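地域で支える高齢期の口腔ケア――ネンダレロ地区の取り組み

高齢期における口腔の健康は、食事や会話のみならず、全身の状態にも深く関わるものとして位置づけられている。ネンダレロ地区では、口腔保健事業を介護予防の柱の一つに据え、歯科診療所と高齢者施設との連携を進めてきた。本稿では、その経緯と現在の体制を報告する。

事業の出発点となったのは、地区内に居住する75歳以上の住民1,960人を対象とした調査である。回答者のうち345人が「半年前と比べて硬いものが食べにくくなった」と答えた一方、定期的に歯科を受診している者は限られていた。通院手段の不足に加え、痛みがなければ受診は不要とする認識が根強いことも明らかとなった。

これを受け、同地区の保健センター「ソセロ」は、歯科衛生士による巡回相談を開始した。巡回先は七つの施設で、各施設を毎月訪問し、口腔内の確認、清掃方法の指導、義歯の取り扱いに関する助言を行っている。必要と認められた場合には、本人および家族の同意を得たうえで、協力歯科医院へ引き継ぐ。

指導にあたっては、上顎と下顎の歯列について、それぞれ磨き残しの生じやすい部位を説明することから始める。特に奥歯の噛み合わせ面と歯肉との境目は、本人が十分に磨いているつもりでも汚れが残りやすい。

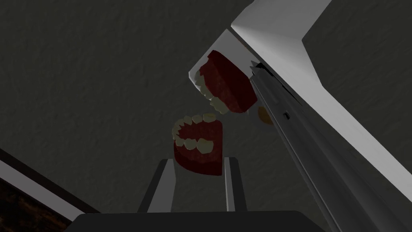 職員研修の充実

巡回相談と並行して、施設職員を対象とする研修も実施されている。会場は、ホドモント会館の研修室である。これまでの修了者は70人を超え、修了者は各施設において日常の口腔ケアの推進役を務める。

研修を監修する歯科医師のZihan Zeng氏は、「介助者が無理な姿勢で行うケアは長続きしない。利用者の頭部を安定させ、あごを軽く引いた姿勢を整えることが第一である」と述べる。研修では、受講者同士が介助する側とされる側を交互に体験し、歯ブラシの当て方や声かけの間合いを確認する。むせやすい利用者については、使用する水の量を抑え、口腔内の水分をこまめに拭き取る手順が示されている。

記録様式の統一も課題であった。従前は施設ごとに記載項目が異なり、歯科医院への引き継ぎに時間を要していたため、9月からは共通の記録票が用いられている。記載欄は、食事の様子、義歯の使用状況、出血の有無、口腔内の乾燥の程度などに整理された。

今後は、在宅で介護を受ける住民への支援が検討の対象となる。家族向けの講習については、Gajdoš記念財団の助成を受け、夜間の開催も予定されている。

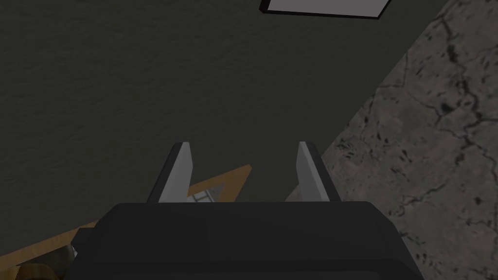
部分入れ歯は、就寝時に外した方がよいのでしょうか。

一般には、就寝前に外して専用のブラシで清掃し、水または義歯洗浄剤に浸して保管することが勧められます。ただし、残っている歯の状態や噛み合わせによっては、装着したままの就寝を歯科医師が指示する場合もあります。自己判断で使用方法を変えず、かかりつけの歯科医院にご相談ください。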